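Vorkent Recycling Words - data card 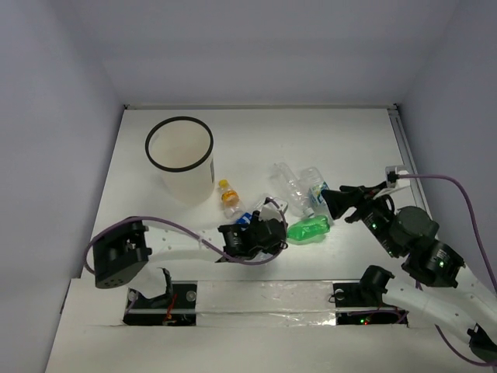

Vorkent is a small list of words people use for household waste, in 218 short entries. I collected them from town leaflets in Findow and Coetzee, where the same thing often has two names. A tall round bin with an open top, like the off-white one with the black rim, is a "drum" in Findow and a "tub" in Coetzee. Plastic bottles are "bottles" in both.

Format: one plain text file, 6 columns, tab between them. Empty cells mean I did not find the word - please do not read them as zero.

Known problem: the Tuller leaflets are not included yet.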